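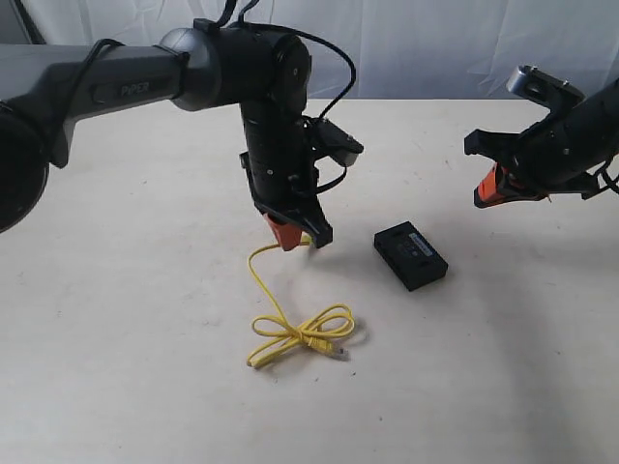 Right, quick one as I've got to be out the door in a bit. The bread. Several of you asked and I keep saying I'll write it up and then not doing it.

So. I gave up on sourdough in December. Not dramatic, just went to the fridge, looked at the jar, shut the fridge. Gayan had been going on for months about doing a plain overnight loaf with a pinch of dried yeast and I'd been a bit snooty about it. I was wrong and he was right and I've told him so, once, by text, and that's all he's getting.

What I do now. Bowl, flour, salt, pinch of yeast, water. Stir with the handle end of a wooden spoon till there's no dry bits. Plate on top. Bed. In the morning it's a big wobbly mess with bubbles in and you tip it out, fold it over itself a few times, leave it while you have a shower and so on, then into a hot pot with the lid on. Lid off for the last bit. Done.

Flour matters more than I thought. I was buying whatever was cheapest and getting flat grey things. Then Araceli brought me a bag from the mill shop at Canthorpe when she came up to stay and the first loaf out of that was so much better I rang my mum. It's a strong white with a bit of bran left in. Smells of something, which the supermarket stuff doesnt. Pricey though, so I mix it. Half and half with the cheap one is fine, I've also done 200 grams of the good stuff with the rest cheap and that was fine too, bit paler.

Things I've got wrong so far:

Forgot the salt. Twice. Tastes of wet envelope. Toast it and put loads of salted butter on, you can get through it.

Left it too long. Went to Terkonau for the weekend, forgot the bowl completely, came home and the whole kitchen smelt like a brewery. Compost.

Didn't get the pot hot enough. Loaf welded itself to the bottom and I had to chip it out with a fish slice. Baking paper since then, every time, don't care if it's cheating.

Cut it hot. I know. Everyone knows. I still do it maybe one loaf in 3 and the middle goes gummy and I stand there eating it over the sink anyway.

Yeison asked if you can do it without a cast iron pot. Yes. I used an old lidded casserole of my nan's for ages, the brown one, and the crust was a bit softer but the kids next door prefered it. He's also tried it in a loaf tin with foil over the top and sent me a photo and it looked lovely, more of a sandwich shape. I might go that way myself for packed lunches becuase the round ones give you silly little end slices that fall through the toaster.

Seeds. I was putting seeds on top and they just go everywhere. In the mix is better. Sunflower, a few pumpkin. Linseed makes it slimy at the folding stage, I've gone off it. Walnuts are very good but turn the inside a slightly purple colour, don't panic. Olives need drying properly on a tea towel or you get wet holes round each one.

Oh and rye. A couple of spoons of rye in with the white gives it a lovely taste, more than that and mine comes out like a doorstop. Noel does one that's nearly all rye in a tin and it's gorgeous so it can be done, I just can't do it. He wraps it and leaves it till the next day before cutting. I haven't the patience.

Keeping it: cut side down on the board, tea towel over. Lasts me 2 days, then it's toast, then it's crumbs. I've got a bag of crumbs in the freezer the size of a pillow now. If anyone's got ideas for those that aren't fishcakes, please. We have had a lot of fishcakes.

Next on the list is rolls, for Sohail's birthday tea. I've promised 27 of them which was stupid as my oven takes one tray and the door doesn't shut properly unless you wedge a tea towel in it. Might do a batch the night before and freeze. Does freezing ruin the crust? Someone tell me. Also whether you glaze with egg or milk, I've read both.

Right, coat, keys, going.

Posted May 15, 2022

Print this post | E-mail this to a friend

14 comments | 3 shares

Recent posts
The allotment, again
Marmalade that didn't set
A wet walk round Canthorpe
Fishcakes, four ways
What I'm reading (not much)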